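Against the Colored Work Surface

Kitchen and bench suppliers have spent the last few years selling dark tops. Graphite, slate and forest green now fill most of the sample boards, and the usual argument is that they hide wear. I think this is the wrong criterion for any table on which small things are sorted, cleaned or packed. A matte white top is the better tool, and hiding is the property it should lack.

Consider what a top has to do. Crumbs, thread, dried adhesive and stray screws all have to be found before the next job starts. On a dark speckled pattern the eye has to separate debris from decoration. On plain white, most debris announces itself. Pale dust is the obvious exception, and it can be found by wiping with a dark cloth.

Finish matters more than color. Gloss white returns the ceiling lamp as a hard spot, and the person working moves their head all day to get around it. Matte white spreads the same light. The price difference at Kekar, where I bought my last top, was 60 dollars on a sheet costing 419, and I would pay it again.

Edileuza Frota, who ran the packing room at Kassa while I was there, objected that clear items vanish on white. Her preference was a mid-gray mat. The objection is fair for flat film and thin lids, less so for anything with depth. A curved clear wall collects reflections, and those reflections draw the shape. The rim helps too, as a gray line on a pale ground.

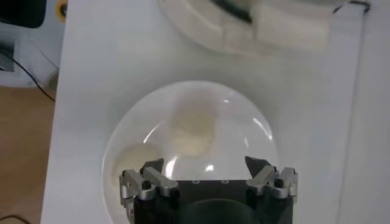
Cleaning and upkeep

The second complaint is staining. Tea, marker and turmeric will all mark a white top if they are left, and some of the marks will stay. I accept this. A stain that can be seen gets treated on the same day, while the same spill on graphite sits until someone puts a sleeve in it.

Abrasive pads should be kept away from a matte finish. They polish it in patches, and the patches then glare. A soft sponge, warm water and a drop of dish soap are enough for daily use. Talha Paracha keeps a gray mat rolled under his bench for film and lids, and puts it away when he is done. That seems to me the correct arrangement: a white top, with a dark insert for the few jobs that need one.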